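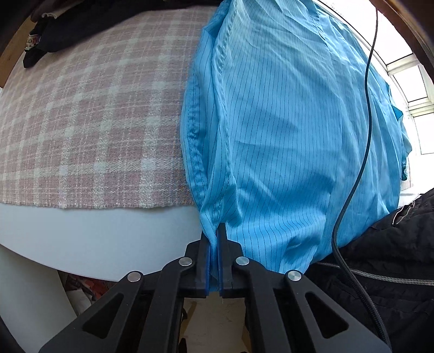
4 Ableitfähige Arbeitskleidung: Anlegen, Prüfen, Pflegen

Dieser Abschnitt gilt für alle Arbeitsplätze innerhalb der gekennzeichneten Schutzzone, an denen Steuergeräte der Baureihe Casell geöffnet, bestückt oder nachgelötet werden. Er ersetzt nicht die Unterweisung am Arbeitsplatz. Die Schutzwirkung eines Mantels hängt vom Zusammenhang der leitenden Fäden im Gewebe ab. Bei hellblauem Stoff mit feinen, gleichmäßig verteilten dunklen Längsstreifen lässt sich der Zustand der Fläche mit bloßem Auge vorprüfen; kritisch sind die Längsnähte und der untere Saum, wo der Stoff doppelt liegt oder sich in Falten legt. Die Sichtprüfung ersetzt die Messung nach 4.3 nicht.

4.1 Auswahl der Größe

Der Mantel muss die Privatkleidung an Rumpf und Armen vollständig bedecken. Ärmel der Privatkleidung dürfen am Bündchen nicht hervorstehen. Der Saum soll bei sitzender Tätigkeit über die Oberschenkel reichen, den Boden jedoch nicht berühren.

Zwischengrößen werden nicht geführt. Im Zweifel ist die größere Größe zu wählen. Ein Kürzen des Mantels ist unzulässig, auch mit Sicherheitsnadeln oder Bügelband. Änderungswünsche nimmt die Kleiderausgabe entgegen (Serpil Tokgöz, Durchwahl 17).

4.2 Anlegen

1. Armbanduhr, Schlüsselband und Schals vor Betreten der Schleuse ablegen.
2. Mantel vom Bügel nehmen und auf Risse, offene Nähte und Flecken durchsehen.
3. Mantel anziehen und alle Verschlüsse von oben nach unten schließen.
4. Kragen umlegen. Der Kragen der Privatkleidung bleibt darunter.
5. Bündchen so weit vorziehen, dass sie am Handgelenk direkt auf der Haut aufliegen.
6. Handgelenkband anlegen. Das Band liegt unter dem Bündchen, nicht darüber.
7. Ableitschuhe oder Fersenbänder anlegen.
8. Am Prüfterminal anmelden und die Personenprüfung durchführen.

Hinweis: Das Prüfterminal erfasst nur das Handgelenkband und die Schuhe. Eine grüne Anzeige sagt nichts über den Zustand des Mantels aus.

VORSICHT
Ein offen getragener Mantel kann sich gegen die Unterkleidung aufladen und beim Vorbeugen Bauteile gefährden. Mantel innerhalb der Schutzzone weder öffnen noch ausziehen.

4.3 Widerstandsmessung

Die Messung erfolgt bei Erstausgabe und danach jeweils nach 8 Wäschen. Verwendet wird das Widerstandsmessgerät Kinnear mit zwei zylindrischen Elektroden. Die Prüflinge sind vor der Messung 48 Stunden im Prüfraum zu lagern, hängend und ohne Schutzhülle.

1. Isolierende Unterlage auf dem Prüftisch auslegen und mit einem fusselfreien Tuch abwischen.
2. Mantel mit der Außenseite nach oben auflegen. Falten glattstreichen, ohne das Gewebe zu dehnen.
3. Messgerät einschalten und Selbsttest abwarten.
4. Elektroden auf die beiden Ärmel setzen, jeweils knapp oberhalb des Bündchens.
5. Messspannung nach Prüfplan einstellen und Messung starten.
6. Wert nach Ablauf der eingestellten Messzeit ablesen und in das Prüfblatt eintragen.
7. Messung zwischen linkem Ärmel und Saum sowie zwischen rechtem Ärmel und Saum wiederholen.
8. Temperatur und relative Luftfeuchte im Prüfblatt vermerken.
9. Prüfblatt abzeichnen und das Etikett im Kragen mit Monat und Kürzel beschriften.

Der Grenzwert steht im Prüfplan des jeweiligen Bereichs. Liegt ein Wert darüber, ist die Messung an derselben Stelle einmal zu wiederholen. Bestätigt sich die Überschreitung, wird der Mantel gesperrt (siehe 4.6).

Hinweis: Weicht nur die Messung über eine einzelne Naht ab, liegt häufig eine Unterbrechung zwischen zwei Stoffbahnen vor. In diesem Fall ist jede Stoffbahn zusätzlich für sich zu messen. Die Zuordnung der Bahnen ist im Prüfblatt auf der Rückseite skizziert.

ACHTUNG
Elektroden während der Messung nicht berühren. Die Berührung verfälscht das Ergebnis und kann zu einem leichten elektrischen Schlag führen.

4.4 Waschen und Trocknen

Die Mäntel werden ausschließlich über die Wäscherei Badon gereinigt. Eine Wäsche im Privathaushalt ist nicht gestattet. Für die Wäscherei gelten folgende Vorgaben:

– Wassertemperatur nach Pflegeetikett, keine Vorwäsche
– kein Weichspüler, kein optischer Aufheller, keine Chlorbleiche
– getrennt von Baumwollkleidung und fusselnden Textilien
– Trocknung hängend oder im Trockner im Schonprogramm
– Bügeln nur auf links und bei niedriger Stufe

Abgabe der getragenen Mäntel bis 9 Uhr im Behälter neben der Schleuse. Taschen sind vorher zu leeren. Später abgegebene Stücke gehen mit der nächsten Lieferung.

Hinweis: Rückstände von Weichspüler können sich als Film auf das Gewebe legen und den Messwert anheben. Bei Verdacht den Mantel einmal ohne Waschmittel nachwaschen lassen, erneut lagern und nach 4.3 messen.

4.5 Lagerung

Saubere Mäntel hängen im Schrank vor der Schleuse, nach Größen sortiert. Kunststoffhüllen der Wäscherei sind vor dem Einhängen zu entfernen und außerhalb der Schutzzone zu entsorgen. Getragene Mäntel, die am selben Tag weiterverwendet werden, kommen an die Hakenleiste gegenüber und nicht zurück in den Schrank.

4.6 Sperren und Aussondern

Ein Mantel ist sofort zu sperren bei:

– Überschreitung des Grenzwerts nach Wiederholungsmessung
– Rissen, Brandlöchern oder durchgescheuerten Stellen
– aufgegangener Naht, unabhängig von der Länge
– fehlendem oder unleserlichem Prüfetikett
– Verunreinigung mit Flussmittel, Klebstoff oder Vergussmasse

Gesperrte Mäntel erhalten einen roten Anhänger und werden im Schrankverwaltungsprogramm Seketti auf den Status G gesetzt. Über Reparatur oder Aussonderung entscheidet der ESD-Koordinator (Gadisa Admasu). Reparaturen führt nur der Hersteller aus. Nach jeder Reparatur ist die vollständige Messung nach 4.3 erforderlich.

4.7 Änderungen gegenüber der Ausgabe April

Schritt 7 in Abschnitt 4.3 wurde ergänzt. Die bisherige Messung am Rückenteil entfällt. Prüfblätter alter Form dürfen aufgebraucht werden, die Saumwerte sind dann im Feld Bemerkungen einzutragen.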